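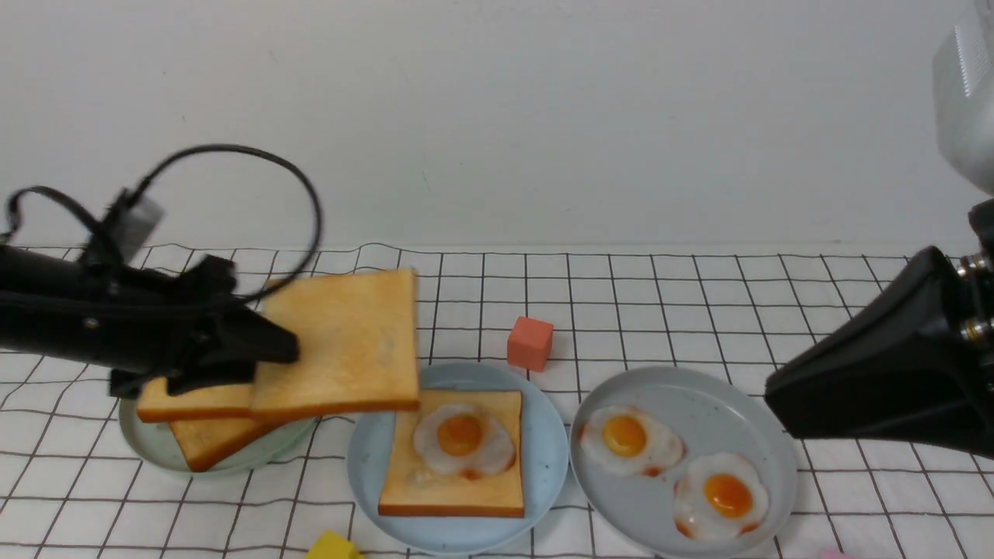
My sister's reply to yesterday's post was that bread goes stale just as fast in a bread box as it does on the counter, so why bother owning one. She has a point, and it took me a while to work out where I disagree. Thread.

Some background. We moved to Movwood in December and the new kitchen is dry. The heat comes up through the floor and a loaf that used to last most of a week in the old apartment was hard at the heel in two days.

Staling and drying out are two separate things. Staling is the starch in the crumb firming up as it sits. It happens even in a sealed bag. Drying out is just water leaving. A box helps with the second one and does very little for the first.

The fridge is the worst place for it. Starch firms up faster at fridge temperature than on the counter. I kept bread in the fridge for 12 years because my parents did.

The freezer is fine. Slice the loaf first, once it is completely cool. If you slice it warm the pieces freeze into one block and you will be out there with a butter knife.

I put a sheet of parchment between every two slices. You can skip this if you bang the bag on the counter before you open it. I don't like banging things at 6 am.

Toast from frozen. Do not thaw first. Our toaster is an old Voltico with no frozen button, so I run it on low once and then on medium. Second pass needs watching.

Toasting also undoes a good part of the staling. Heat loosens the starch again. It firms back up as it cools, so eat it soon.

For a whole stale loaf: wet the crust under the tap, quickly, and put it straight on the oven rack at 325 until the crust is crisp again. Works once. The second time you get a brick.

On boxes. I have a Dursun, the enamel one with the roll lid. Paid 20 dollars used. It leaks a little air at the hinge and I think that is why it works. A crusty loaf shut up tight goes leathery on the outside, and soft sandwich bread left open dries out. The leak is a fair middle.

Cut side down on the board also works for the first day, with nothing over it at all. That covers the loaf we eat fastest, which is the seeded one from the Nutirwood bakery.

Someone asked about mold. If you see a spot, the whole loaf goes. Bread is soft and the growth runs further in than the part you can see. Wipe the box out with white vinegar and leave the lid open overnight.

Crumbs in the bottom of the box are usually where it starts. I empty mine when I change loaves. I went a whole month without doing it last spring and lost two loaves in a row.

What's left over gets torn up and dried in the oven at 250 for crumbs. They keep in a jar for a good while. I am on the second jar now and mostly use them on baked macaroni.

Will post the macaroni when I make it next. The recipe card is still in a moving box.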